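Gilet en laine feutré au lavage : récupérable ou bon pour le chat ?

Posté dans Entretien des textiles
20 décembre 2021

Flor Ríos
Bonjour à tous. J'ai un cardigan Darnia, pure laine, acheté d'occasion. L'étiquette annonce 1982 à la main, au feutre, d'une ancienne propriétaire manifestement plus soigneuse que moi. Taille 42 jusqu'à avant-hier. Depuis, il a fait un tour à 40 degrés avec les torchons, essorage à 1000, et il irait très bien à un enfant de six ans aux épaules carrées. Les manches m'arrivent au coude, les boutons n'ont pas bougé, ce qui lui donne un air vexé. J'ai lu partout l'astuce de l'après-shampoing. Est-ce que ça marche, ou est-ce que je vais juste obtenir un petit gilet qui sent la noix de coco ? Et si je récupère quelque chose, comment je le range ensuite ?

Rūta Venckus
Ça dépend si c'est rétréci ou feutré. Regardez l'envers : si vous distinguez encore les mailles, il y a de l'espoir. Si ça ressemble à un dessous de plat, gardez l'après-shampoing pour vos cheveux.
En cas d'espoir : bassine d'eau tiède, une bonne noix d'après-shampoing, trente minutes de trempage, sans frotter. Pressez dans une serviette, ne tordez pas. Ensuite à plat, et vous étirez doucement, d'abord en largeur, puis les manches, en revenant toutes les heures comme si vous surveilliez un rôti. J'ai regagné une taille sur un col V Gulham en octobre, en deux séances. Pas deux tailles, une. De 6 ans à 42, je ne vous cache pas que je suis sceptique.
Pour le rangement, plié, jamais sur cintre, avec un bloc de cèdre si vous y croyez.

Yen-ting Chiang
Moi je le mets à sécher sur le radiateur et j'ai jamais eu de souci

Rūta Venckus
@Yen-ting Chiang : vous portez de l'acrylique.

Oi-ling Huang
D'accord avec Rūta pour le trempage, sauf que je rince, sinon la laine reste poisseuse et attrape tous les poils de la maison. Épinglez sur une serviette posée sur un tapis en mousse, avec des épingles inox (les autres rouillent, je tiens un pull beige à votre disposition comme preuve). Si l'envers est feutré, coupez : ça ne s'effiloche plus. J'ai tiré deux paires de mitaines et une bouillotte très chic d'un Brouwer que ma belle-mère croit encore intact.
Côté rangement, un simple carton ouvert le temps de trier, puis une housse fermée contre les mites.
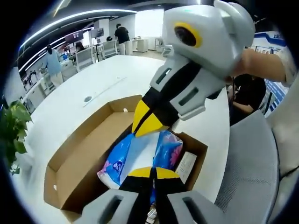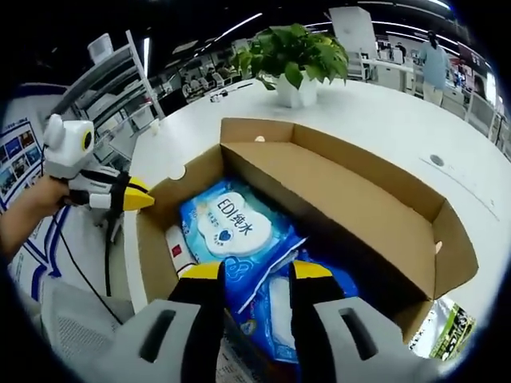 Le carton ouvert, sur la table blanche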